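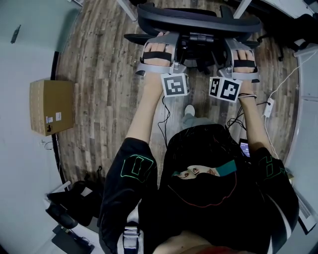
Figure 4.1 Both hands strapped into gray hand braces, with a marker cube at each wrist.

Chapter 4
Choosing a Hand Capture Kit

In Chapter 3 we discussed how a robot arm can learn a task from recorded human movement. We assumed there that the recordings already exist. In this chapter we go one step back and ask what equipment a small laboratory should buy in order to make them.

We will use one product as our main case, the Starkano kit from the firm Hiklow. It is sold as a pair of braces with straps, two marker cubes and the tracking software. The license for one workstation costs 800 dollars per year, and the braces are paid separately. Other kits exist and we compare three of them in Section 4.5, but the questions a buyer must ask are the same for all.

The first question is the fit. A brace which is too wide lets the fingers slide under the strap, and then the cube and the hand no longer move as one body. In the Rivera trial, organized by Shagufta Bhutto and Danilo Fajardo, 41 people wore the kit for sessions of 30 minutes. Most complaints concerned the strap over the knuckles – not the weight, as the authors had expected.

The second question is the tracking. Each face of a cube carries its own black-and-white pattern, and the software calculates the pose of the wrist from the faces it can see. A sleeve that falls over the cube will spoil the measurement, so the forearm should stay bare near the wrist.

The third question is the service after the sale, which many buyers forget. Replacement straps are ordered from Hiklow in packs of 80, a quantity too large for most teaching laboratories. We return to this point in Section 4.4.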